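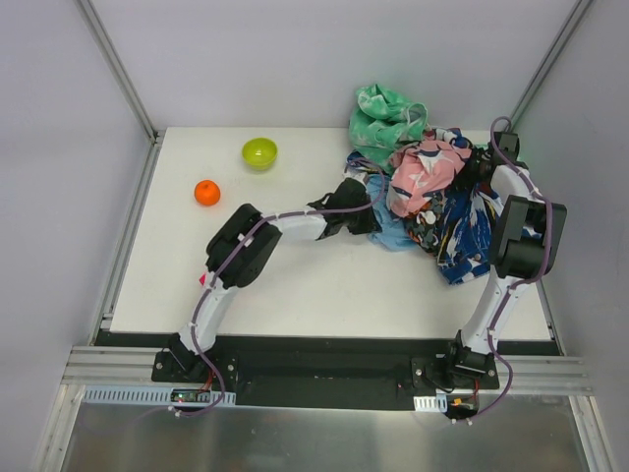

Le coût d'un test de collision dépend d'abord du nombre de paires examinées, ensuite de la forme des volumes englobants. Dans un moteur de jeu, on sépare donc la phase large, qui élimine les paires éloignées, de la phase étroite, qui calcule les contacts. Le choix du volume se fait objet par objet. Pour un fruit rond comme le fruit orange posé près du petit bol jaune-vert, une sphère suffit : un centre, un rayon, une comparaison de distances au carré. Le bol est concave ; son enveloppe convexe interdit d'y déposer quoi que ce soit, et il faut le décomposer en plusieurs pièces convexes. Un tissu froissé relève d'un maillage déformable, dont la hiérarchie de boîtes est réajustée à chaque pas.

1. Phase large

Sans tri préalable, n objets donnent n(n-1)/2 paires. Le niveau « Entrepôt » du projet Tavia contient 3864 objets, soit 7 463 316 paires par pas de simulation. La méthode « sweep and prune » projette les boîtes alignées (AABB) sur un axe, trie les bornes et ne conserve que les intervalles qui se recouvrent. D'un pas à l'autre, l'ordre change peu ; le tri par insertion est alors proche du linéaire.

2. Phase étroite

GJK opère sur la différence de Minkowski de deux convexes A et B : ils se coupent si et seulement si cette différence contient l'origine. La fonction support s'écrit

s(d) = sA(d) - sB(-d)

En cas d'interpénétration, EPA fournit la normale et la profondeur. Attention aux simplexes dégénérés : fixer une tolérance et un nombre maximal d'itérations.

Travail à rendre : exercices 2 et 3, avec le relevé des temps par phase sur la scène Prestar.

Documents liés
Intégration semi-implicite d'Euler
Contraintes et solveur séquentiel
Corrigé du partiel de décembre

Contact : Grethe Ladefoged, bureau 1861 | Version du 6 mars 2019 | Haut de page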